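Masking tape grid on the play table, and a drawer box with a glossy top
Asked by Agata Sanna, August 31, 2023
1546 views

I have inherited the running of a play table. It is a big flat top which we mark out in squares with blue painter's tape, and on it goes a wooden box with a drawer, and in the drawer goes a corn on the cob (pretend). The idea is that things get put away, squares get filled, and everyone goes home tidier than they arrived. I have seen no evidence of the last part.

Two problems. The tape goes ragged where the strips cross, and little bits lift along the edges. I lay all the long strips first and then all the cross ones, pressing down with my thumb. Sometimes it goes on bare tabletop and sometimes I put brown paper down first, and I can't decide which is the bigger nuisance.

Second, the box. The top is dark, very shiny, and was described to me as "walnut-ish" by the man who sold it. I would like to clean it without ruining it, and I would like it to stop dazzling me whenever the overhead light is on. The drawer is pale bare wood and I have been wiping that with the same damp cloth, which I suspect is wrong. Budget is whatever is left of 150 pounds after tape.

Girell
Brown paper, always. Tape comes off a bare top eventually, but on paper you can roll up the whole lot and bin it, and the next grid starts clean. Pull the paper tight before you tape or the squares will wander.

For the crossings, stop using your thumb. A wallpaper seam roller costs next to nothing and flattens the overlap in one pass. Cut the ends with a blade as well. Tearing is quicker and looks it.

Busley
Get rid of the box. Glossy tops are for people who like polishing.

Oltemari
I disagree with Busley, as is traditional. The box is fine, it only needs handling differently top and bottom.

Find out what the finish is first. Put a drop of water somewhere that won't show, leave it a few minutes, wipe it off. If it sat up as a bead and left no mark, you have a sound varnish or lacquer and a barely damp cloth won't hurt it. If it left a pale ring, stop there and use a dry cloth only. Follow the grain, whichever sort it is, and dry it at once. Beads left sitting in the grain lines are what you'll be cursing next March.

Tape on bare top, the papered table, the drawer pulled out, and a dark glossy surface with droplets on it, in that order: 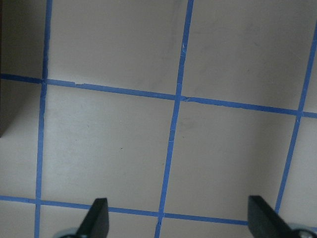
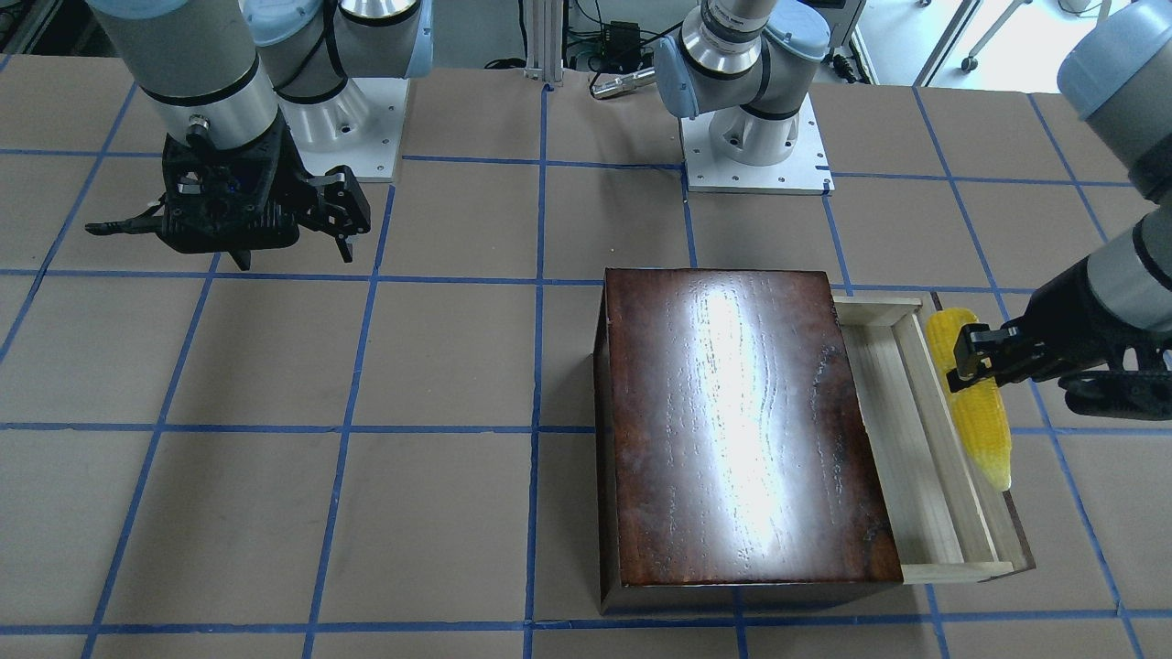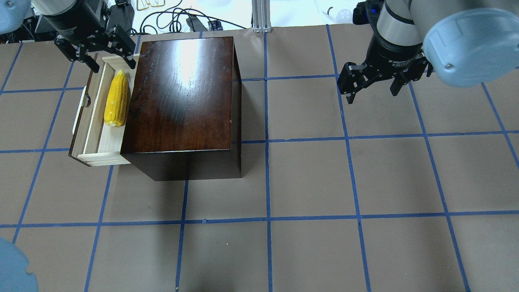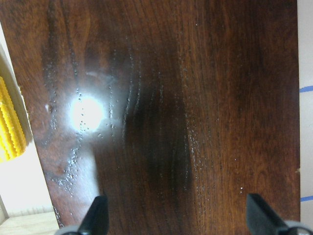 As for the glare, you can shift the light or you can dull the shine. Moving the box a foot along the table is free, so try that before you spend your 150 pounds. If it still annoys you, a very fine abrasive pad and a little wax will bring a gloss varnish down to satin. I used 1000 grit paper on a sideboard once and would not call it relaxing, but it worked. Practise on the back.

The drawer is another matter. Bare wood drinks whatever you give it, so no damp cloth. Use a dry brush, and a pencil rubber for finger marks. If it starts to stick, rub a candle stub along the runners. Don't oil it unless you want oily corn.

Agata Sanna
Thank you both, and Busley. Seam roller ordered. The water test left no ring, so I am being brave with a damp cloth. I moved the box and the glare moved with it, so there may be some sanding in my future.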